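Night bus between Hirkton and Lill comes back in spring

Thursday, February 22, 2024

The night bus from Hirkton to Lill will run again from the end of March, the operator Skutetti has told the town council. The line was stopped two winters ago, when the company could not find enough drivers for the late shifts.

The bus will go on Friday and Saturday nights only. It leaves the railway station in Hirkton at 23.40 and again at 1.15, and it stops in Deline on the way. The whole trip to Lill takes 49 minutes, a little longer than before, as the road past the old dairy is still closed for heavy vehicles and the bus must go round by the river.

In January the council asked the people in the three places what they think about late transport. Almost 1000 answers came in, most of them from Deline, where the last evening bus now leaves before the cinema in Hirkton has finished its second show. Many people wrote that they take a taxi home together with neighbours, or that they stay at home.

"We have read all the answers, also the angry ones," said Agnese Mockus, who is responsible for timetables at Skutetti. "The most usual wish was a bus after midnight. The second was a shelter in Deline, and about that we must still talk with the owner of the land."

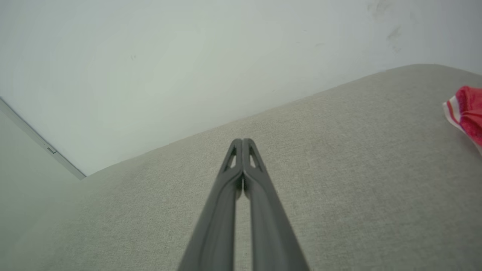 Tickets and stops

A single ticket for the night bus will cost the same as in the daytime. Monthly cards are valid also, but the ten-trip card is not, and passengers who have only this card must buy a ticket from the driver. It is possible to pay with a bank card or with coins. Notes bigger than 20 will not be taken.

The bus has 76 places, and 49 of them are seats. Bicycles cannot be taken on board at night. Prams and wheelchairs can, through the middle door.

In Lill the bus will stop at the school and at the harbour, but not at the market square, where the paving will be repaired until the summer. Passengers for the square should get off at the school and walk 200 metres along Mill Street. The street lamps there will stay on until two o'clock on the nights when the bus is running.

The line is first on trial until the end of September. After that the council will look at the passenger numbers and decide on the winter. The new timetable will hang at all stops from the middle of March, and a printed one can be asked for at the ticket office in Hirkton, on weekdays from 8 to 16.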